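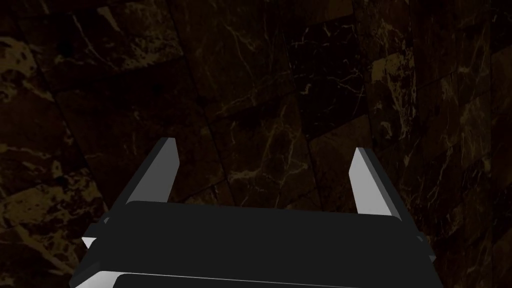

I'm trying to get a gripper budget out the door before our July cutoff, and the Prendau planner keeps putting the wrong gripper on my purchase list. I've got the cell built in the simulator, the arm is in, the gripper is in, and when I look out from behind the palm everything seems fine to me – the two fingers are up and open with a nice wide gap between them, nothing held, dark veined marble filling the whole background. So the model loads and it draws. But when I hit Export Budget, the sheet comes back with the Rønning wide-stroke gripper on it instead of the Lorner one I picked, and the total jumps enough that I can't send it to anybody. Can somebody please tell me where the export is getting this from?

Stuff you'll probably ask for: planner is version 2, fresh install, nothing custom except the gripper file, which I downloaded from the Erside parts library (Erside is also who we buy through, so their price list is hooked up to the planner). Our parts are 427 mm long and 19 mm across the spot where we grab them. We only ever grab across the short way. I need this for 13 stations, so one wrong line gets multiplied by 13 and turns into a really ugly number really fast!

Morning, what I tried first

Closed the planner, opened it again, exported again. Same thing.

Deleted the gripper from the cell and put it back in from the library. Same thing. I watched the parts panel while I did it and the panel says Lorner the whole time, it's only in the exported sheet that it says Rønning. That's the piece that's making me nuts.

Made a brand new empty cell with just the gripper and no part. Exported that. And it came back as Lorner! Right price and everything. I got very excited for a minute, then added my part to the new cell and exported again and I was back to Rønning. So okay, it has something to do with the part.

10:40, first reply from support

They asked me to look at the "match equipment to task" box in the export window. I hadn't noticed it, it's tucked down under the currency setting. It was checked. What it does (this is me putting it in my own words, the help page is a little thin) is look at your part, decide whether the gripper you picked can hold it, and if it can't, swap in the cheapest one from the price list that can. No warning, no note on the sheet, it just swaps it.

I unchecked it and yep, Lorner on the sheet.

But I don't want to just leave it off and walk away, and I said so. If the planner thinks the gripper can't hold my part, I'd like to know why before I sign for 13 of them. Maybe it knows something I don't. I'd rather look dumb in a ticket than have a pallet of grippers show up that don't fit.

11:25

Went and measured a part again to be sure. 19 mm. The Lorner opens plenty wide for that, there's tons of room. I even opened and closed the fingers in the simulator with the slider, watching the gap, and it looked right all the way through.

Turned the check back on and played with the part size. Made the part shorter and shorter without touching the width, and at some point it flipped back to Lorner. So it's looking at the LENGTH. It thinks I want to grab a 427 mm part end to end – no wonder it's handing me the giant gripper!

Lunch, second reply from support

They agreed with me, which felt good. The match step looks at whatever is set as the part's grip axis, and if there isn't one set it uses the longest side. My part came in from a drawing file and drawing files don't carry a grip axis, so it was blank. They told me to open the part, go to Handling, and set the axis to the short side.

Did that. Saved. Exported with the check ON. Lorner! Station price looks right too.

1:15, not quite done

Okay so the gripper is right, but now the fingers are missing from the sheet. With the Rønning the fingers were included in the price (I guess that's how it's set up in the Erside list). With the Lorner they're a separate line, and that line isn't coming through. If I'd sent this one I'd have been short a set of fingers at every station and I would've had to go back and ask for more money in the fall, and that is not a conversation I want to have twice in one year. Once was enough, that was over air fittings.

I went back to the simulator view to make sure I wasn't losing it. The fingers are right there, both of them, flat plates tapering toward the tips with the bright faces on the inside. So the planner can draw them but it can't bill me for them.

2:05

Found it myself, I think. The gripper file from the library has the palm and the fingers in one lump, under one part number. The price list has two part numbers. The planner only looks up the one on the palm. Wrote that up for support and asked if there's a file that has them split.

Third reply from support

There is one. It's in the same folder in the Erside library, it has "split" at the end of the name, and I scrolled right by it this morning. They also said that a plain fingers line can be added by hand under Extras, and the planner will multiply it by the number of stations for you. I went with the split file because I don't trust myself to remember a hand-typed line when we redo this next year.

Swapped the file, set the station count, exported one more time. Palm line, fingers line, both times 13. I added it up on a calculator, the old-fashioned way, and it matches the sheet to the penny.

Where the budget ended up

I won't paste the whole thing here, but going from the wrong gripper to the right one freed up enough that I can put spares back in. I'd taken them out last week when I thought the Rønning total was real. We're asking for one spare gripper and a couple of extra sets of fingers. In my experience the fingers are what you go through. The palms on our old line are still the ones we started with.

I left freight as its own line too. Erside quotes it by shipment, so it's cheaper for us to take all the stations in one delivery, even though we won't have floor space for all of them right away. If you're planning something like this, ask about storage before you pick the delivery date, I had to go find a corner.

A few things I'd love to see changed, if this goes to the people who build the planner:

Please put something on the sheet when a part gets swapped. Even a little star next to it. I only caught it because I know the brand I asked for.

A blank grip axis should stop the export, or at least nag me.

Could the one-lump gripper files be marked as not for pricing? They're fine for looking at.

And maybe move that checkbox up.

Everything else went smoothly once I knew where to look, and the replies were quick – thank you for that, really. I'm sending the sheet up this afternoon. You can mark this one solved, but please leave it open for comments for a while in case the next step up has questions about the fingers line, I have a feeling they will.

3:30, one more

They did. They wanted to know why there are two lines for one gripper. I sent them a link to this ticket.

Support > Prendau Planner > Budget Export > Wrong gripper on purchase list

Last updated: July, 3:34 PM

Related tickets
Budget export leaves out mounting plates
Setting the grip axis on parts from drawing files
Erside price list not refreshing after login
Rønning wide-stroke gripper shows twice in parts panel
How do I enter freight as one line for several stations?
Lorner split files: where to find them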